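Minutes, hand-held gripper upkeep meeting, Flanmont workshop, 2022-02-14

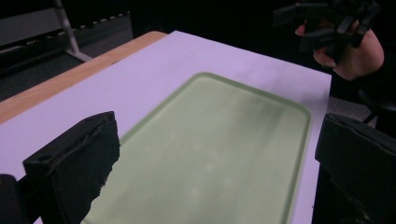

Green tray on the paper-covered table, both grippers out.

I took the notes again, so if I got your point wrong, grab me at the bench and I'll fix it. We started late (the room was double booked, sorry!) and skipped straight past the old minutes, which everybody had read or said they had.

Pads first. The padding on the fingers is what we keep coming back to, and you only have to look at the left finger by the tray to see why: the lower edge is all ragged. I said I'd like to swap pads on a schedule, and a couple of people felt that was wasteful and we should just go by looks. We argued that one for a good while! Where we landed: check the pads at the start of every shift, swap when an edge is ragged or a corner lifts, and swap anyway after 48 hours of use. Always do both fingers of a pair together. We tried one new and one old back in November and the tray kept twisting in the grip, which was no fun for anyone.

Glue. The Gajewski adhesive sheet holds fine but leaves a gummy layer when you peel it. Somebody has been scraping that off with a blade and nicking the finger face. Please stop! Plastic scraper only, then wipe, then let it dry before the new pad goes on. I'm putting a scraper in the drawer with a string on it.

Opening width. The pair we call Preta is set to 130 mm at full open and the other one, Ulia, had drifted. I measured it last week and reset it to match. Nobody could say when it was last done before that, so there's now a page in the log for it, and whoever changes a finger writes down the width before and after. We also talked about whether 130 is even the right number for the smaller trays. I think it's fine, but I agreed to run 80 picks at a narrower setting and bring the results.

Screws. Mounting screws on both units get a check at every pad change. Hand tight with the short key, no power driver. One of Ulia's was loose enough to rattle, so it went back in with a drop of the blue threadlocker, and I'd like to hear if it moves again.

Table and trays. We're keeping the white paper under the tray while we're setting up, and it gets changed when it wrinkles. Trays pick up smudges from handling and there was a question about whether that matters for grip. We don't know. I suggested washing half of the set and leaving the other half alone for 14 days, and people liked that, so that's the plan.

Spares. We're low on pads and I've got the order form open. If you want anything else from the same supplier (spare keys, foam sheet in the thicker grade), tell me before I send it.

To do
Me: pad order, scraper, log page, the 80 picks
Day shift: wash half the trays and mark them
Late shift: pad check sheet taped inside the cabinet door
Everybody: no blades on the fingers, please

Next meeting is in the same room, and I've booked it properly this time.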